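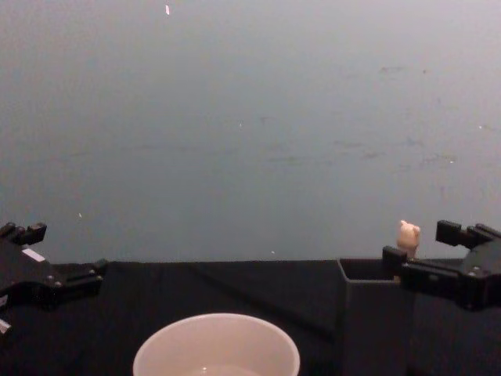
Pink pig at the right gripper, over the dark box. Left gripper open, white cup at the front.

Rustside tabletop set

README, second version, April

Rustside is a two-arm rig built on a workbench in the shared workshop at Prudside. This folder holds the recordings made with it so far, the settings used for them, and the scripts needed to play them back. The arms are driven by hand from a pair of smaller leader arms. Nothing in this release was produced by a trained policy.

Contents

episodes/ – one folder per recording, numbered from 001
calibration/ – joint offsets for both arms, one file per arm
scripts/ – playback, trimming, and format conversion
notes.txt – build notes, in no particular order
CHANGES – what moved between the first version and this one

There are 81 episodes. Each folder has the video, the joint positions for both arms, the gripper openings, and a one-line text file with the task as it was given to the operator.

Tasks

The set covers 7 tasks, all done with small toys and two containers, a dark open box and a white cup. The task names are short and lowercase:

pig_to_box
pig_to_cup
box_to_cup
cup_to_box
hand_over
regrasp
clear_table

In hand_over the toy has to pass from one gripper to the other before it goes into a container. In regrasp the same arm puts the toy down and picks it up again from a different side. The rest do what the name says. Episodes are not split evenly among the tasks. pig_to_box has the most, as it was the one used for checking every change to the rig, and clear_table has the fewest.

Hardware

Both arms are the same kit design, which goes by Annamalai in the workshop. The gripper fingers were reprinted in black after the first pair cracked at the screw holes. The new ones are thicker at the root and use longer screws. If you print your own, lay them flat on the bed and do not stand them up. The layers split along the pad otherwise.

The arms are clamped to the bench on the left and right. The clamps were tightened before each session, but the bench is shared and gets bumped. Two recordings were dropped from this version when the right arm was found to have turned slightly in its clamp.

The table is covered with a black cloth. It is not glued down and it creases, so the folds differ between sessions. An earlier try with bare bench gave too much glare from the overhead lights. The wall behind is gray and was left as it was, scuffs included.

Each arm has its own power supply. Running both from one supply worked until both grippers closed at once, at which point the left arm would drop out for a moment. Notes on the wiring are in notes.txt.

Recording

Video and joint data are both saved at 20 frames per second. They are started by the same script and matched by timestamp afterward. The match is good enough for playback. If you need it tighter, use the raw timestamps in each episode folder and not the frame index.

An episode starts with the toy in its start position and ends when the operator presses the foot pedal. Some operators pressed it late, so there may be a stretch at the end where nothing moves. scripts/trim cuts these down. The files in episodes/ are untrimmed.

Operators were told to reset the containers to their tape marks under the edge of the cloth. They did this by feel, so expect the containers to shift a little from one episode to the next.

Playback

Run scripts/play with an episode number to see the video next to the joint curves. Add the arm option to send the positions to a real arm. Before doing that, load your own calibration files. Ours will not fit your arms, and the grippers will close too far. Keep a hand on the power switch the first time.

Known problems

The left gripper reports a small opening even when fully closed. The offset is constant and was left in the data.

The dark box is hard to tell from the cloth, especially along the front. Anyone training on this should expect trouble finding the lower edge. A lighter box is planned but the episodes here all use the dark one.

The toy sometimes slips in the fingers during a lift. Those episodes were kept if the task was finished. The ones where the toy fell off the table were deleted.

Task text was typed by hand and has spelling mistakes. The folder names are right – trust those over the text files.

Not included

There is no depth data, no force data, and no sound. There are no object positions either. A version with marked grasp frames was started at Pretitz on a copy of the first release, but the episode numbers have changed and the marks no longer line up.

Use

Free to use, change, and pass on. If you fix something in the scripts, send it back. For questions about the build, leave a note on the Rustside page of the Prudside workshop wiki. Please say which version of this folder you have and give the episode number if there is one.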